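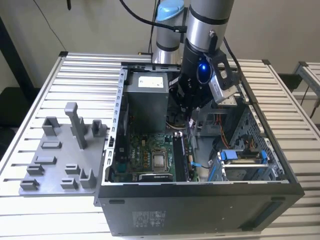
Figure 5-1. Desktop case on its side with the panel off. The gray parts plate is on the table to the left.

5. Opening the Case and Changing the Memory

This section covers the full-size tower. For small desktops with a hinged drive bay, see page 67.

5.1 Before you start

1. Shut the computer down from the operating system. Do not use the power button.
2. Unplug the power cord, then the monitor, keyboard and network cables.
3. Press and hold the power button, then wait 30 seconds.
4. Lay the case on its side on the slatted table, with the removable panel facing up.
5. Take off the side panel and store it under the table. Do not lean it against the case.

Caution: Do not open the power supply unit. It has no parts that you can service. If the fan in it is noisy or the label is scorched, tag the computer and send it back to Larine intake.

5.2 Finding the parts

The memory slots are next to the processor socket. On the tower in Figure 5-1, the latches at the ends of the slot are light blue, and the thin SATA cable that runs toward the drives is blue. The hard drive is in a blue plastic caddy in the lower part of the perforated cage. Leave both in place for this job.

The orange and yellow power wires may lie close to the work area. Move the bundle aside by hand. Do not pull on a connector to gain slack.

5.3 Removing a module

1. Touch bare metal on the case.
2. Push the latches outward at both ends of the slot. The module should rise a little.
3. Hold the module by its top edge and lift it out. Keep clear of the gold contacts.
4. Put it in an antistatic sleeve and write the case number on the sleeve.

5.4 Fitting a module

1. Check that both latches are open.
2. Find the notch in the contact edge and match it to the key in the slot.
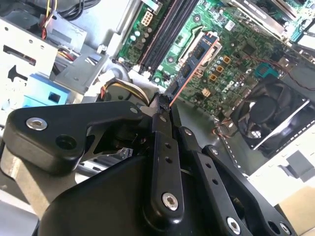 3. Bring the module down over the slot and straighten it before the contacts go in. A module that enters at an angle can bend the slot contacts.
4. Press on one end, then the other, until both latches close.
5. Look along the slot from the side. The top edge of the module should be level.

Note: If one latch stays open, remove the module and start again at step 1. Do not force the latch closed with a tool.

Note: When only one module is fitted, use the slot marked 1 on the board. Some Javach boards number the slots from the far end, so read the printing.

5.5 Setting up the parts plate

The Dranolo plate, stock number 1206, holds small parts during the job. It goes to the left of the case.
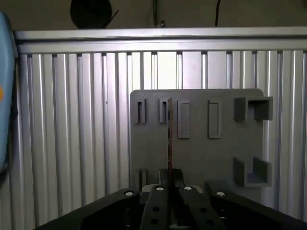 Figure 5-2. Plate with its raised, molded features, in front of the aluminum slats.

1. Wipe the plate with a dry cloth. Solvent cleaners will dull the surface.
2. Set it on the slats with the raised side up.
3. Press down on each corner in turn. If the plate rocks, shift it until it sits flat.

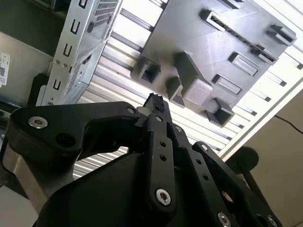 4. Check the open sockets, slots and recesses for dust or loose screws. A part that does not drop in under its own weight should be taken out and the opening cleared.
5. Look over the clips and tabs along the edges. Replace the plate if any of them is cracked.

Report damaged plates to Kipchumba Athumani at the Larine parts desk, and include the stock number.

5.6 Closing up

1. Remove everything from inside the case that does not belong there.
2. Check that no wire touches the case fan.
3. Refit the side panel and stand the case upright.
4. Connect the cables, power cord last, and go on to the memory test in Section 6.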